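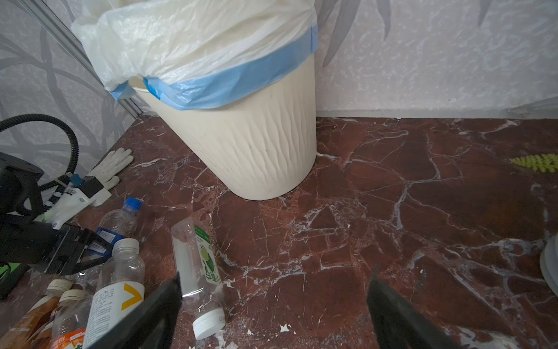 Wei tidy-up challenge - how are you all handling the bottles?

posted by salma_b
Hi everyone, and a big hello to the new school teams who joined after the April meet-up (there are heaps of you, which is lovely). I'm helping out with the after-school robotics club this term and our kids are doing the floor tidy task, where the arm has to pick up drink bottles and drop them in the bin. We're learning as we go, me more than anyone. We have 1,138 recorded tries so far, all driven by the students with the hand controller, and they take turns in such good spirits that I usually have to chase them out the door at home time.

The upright bottles are going well. The ones lying on their sides are another story, particularly when the neck is pointing back at the gripper. The kids are split on whether to grab across the middle or go for the cap end, and I've run out of opinions. What does everyone else do?

reply by nokuthula_v
Across the middle, every time! We tried the cap for a fortnight and my Year 9s got very good at flicking bottles under the furniture. The caps are small and round and the fingers want to slide off them. With the wrist turned so that the fingers go down either side of the body, you've got plenty of plastic to close on, and if you're a bit crooked the bottle tends to straighten itself up as you squeeze.

Do watch the floor, though. Polished marble like yours is gorgeous but I'd expect a bottle to roll away at the slightest nudge. Ours is old carpet, so take my advice with a grain of salt.

reply by othmane.f
I'll disagree with Nokuthula, in a friendly way. Middle is fine for a full bottle. An empty one caves in when you squeeze it, and then it pops out sideways as soon as you lift. We go just below the neck, where the plastic is stiffer, and we've been much happier. Slower to line up, I'll admit, and it took my lot weeks to stop complaining about it.

salma_b, I'd also have a think about having so many bottles close together. You've got one standing up right in front of another that's lying down, and a pair leaning next to each other over in the corner. If your students are still learning to drive the thing, start with 2 bottles well apart and build up to the cluster.

reply by bouchra_mansour
Hmm, I'm not sure about that last bit. We started with everything neatly spaced and our model was hopeless the minute two bottles touched, so we had to go back and record another 80 tries with them all jumbled up. If I had my time again I'd have the mess in from the first day. Kids like the mess better anyway!

Is the work glove meant to be picked up as well, or does it stay put? And the brush? I ask because the Wei rules only talk about "drink containers", and last year there was a long and fairly grumpy discussion over whether a team should lose points for binning something that wasn't rubbish.

reply by salma_b
Thank you all, this is so helpful. Bouchra, bottles only for us. The glove and the brush both stay where they are, and the students have been pretty strict about it. One of our younger ones wrote "THE GLOVE IS NOT RUBBISH" across the top of the whiteboard and it's been there ever since.

I put the middle-or-neck question to the group and they've decided to record 30 of each on the lying-down bottles and compare. I'm proud of them for that - I'd have just picked whichever one the last person told me.

reply by othmane.f
Good plan. Keep the same bottles for both lots or you won't learn a thing. A lime drink bottle and a plain water bottle can be quite different in how stiff they are, even when they look the same size.

reply by othmane_younis
Jumping in on the bin end of things, as that's where our team lost most of its marks. If your liner is bunched up above the rim, like Salma's, fold it down properly before you start. Ours used to catch on the fingertips when they opened, and once the bag came up with the gripper and the whole bin went for a walk across the floor. The kids thought it was the best thing that had happened all term. We ended up pulling the drawstring snug under the lip and it behaved itself after that.

reply by nokuthula_v
Or ditch the liner altogether? Bare bin, wider mouth, nothing to snag.

reply by othmane_younis
You can for practice, but the judges put one in on the day, so I'd keep it. Better that they meet it now.

reply by salma_b
Liner stays, then, and I'll get someone to fold it down tomorrow. Results on the grips once we've got through both lots, though exams are coming up, so please be patient with us!

Contact the moderators | Copyright Galtia Schools Robotics Forum | Back to top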